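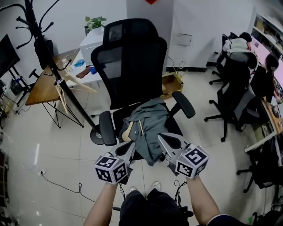

4.3 Outerwear and the Chair as a Second Coat Rack

Figure 6. A workstation with a jacket on the seat of the chair. A coat rack with a wooden hanger stands a short way off, on the left.

The literature on shared offices has a favorite explanation for clothes on chairs: there is nowhere else to put them. We do not think the explanation holds up well, and Figure 6 is a fair place to begin. The jacket is crumpled on the black seat, with a patch of beige lining showing at one edge. The rack is tall and has curved hooks at the top. Partway down its pole there is a hanger. Whatever else may be said about this corner of the room, it did not lack hanging storage.

Our material comes from the Arkano and Trustard offices, both of which had bought racks on the advice of the same fit-out supplier, Jetex. The advice was simple. Put one rack within a few steps of every cluster of desks, and coats will leave the chairs. Arkano followed this closely. Trustard put its racks by the entrance and left them there. If distance were the main cause, the two offices should have looked quite different by July, when the racks had been in place long enough for the novelty to wear off. They looked much the same to us. We recorded 317 garments placed on furniture that was not meant for them, spread over both sites, and the split between the sites was close enough that we would not want to build an argument on it.

Staff gave us reasons when asked, and we report them with some caution. The most common was that the jacket would be needed again soon. This is hard to check. A jacket left on a seat tells us that somebody put it there, and very little about when they meant to pick it up. We observed each workstation for 60 minutes at a time, which is too short to say whether "soon" meant before lunch or the following week. Several people also told us that a chair with a coat on it is understood to be taken. That may be so for the backrest. It seems a weaker account of the seat, where the coat has to be moved before anyone, its owner included, can sit down.

We had expected the seat to be the rare case. Earlier work treats the backrest as the natural place, and the Hirose layout guide goes so far as to recommend chairs with a squared top edge so that collars will sit properly. A mesh backrest with a curved headrest, like the one in Figure 6, is not much help in this respect — a heavy coat tends to slide off it, or so we were told by staff at both offices. We did not test the claim. It would explain some of the seat placements, but the older chairs at Trustard, which have flat tops, had coats on their seats as well.

There is a further problem with counting. An armrest, a seat and a backrest can all hold part of one garment, and two coders working from the same rules disagreed on such cases more often than we would like. We settled on the surface bearing most of the fabric. Other rules are possible and would shift the totals. We would ask readers to treat any fine comparison between chair parts, ours or anyone else's, as doubtful for this reason alone.

What remains is a modest finding. Adding racks, near or far, did not clear the chairs in the two offices we studied. Jetex's own material refers to a survey of 700 desks in which chair use fell after racks were installed, but the counts were made by the people who had ordered the racks, and no figures are given for the months before. Until there is a proper baseline, we see no good reason to prefer the close-rack layout over a cheaper one. Section 4.4 turns to bags, where the floor competes with the chair and the pattern is less tidy still.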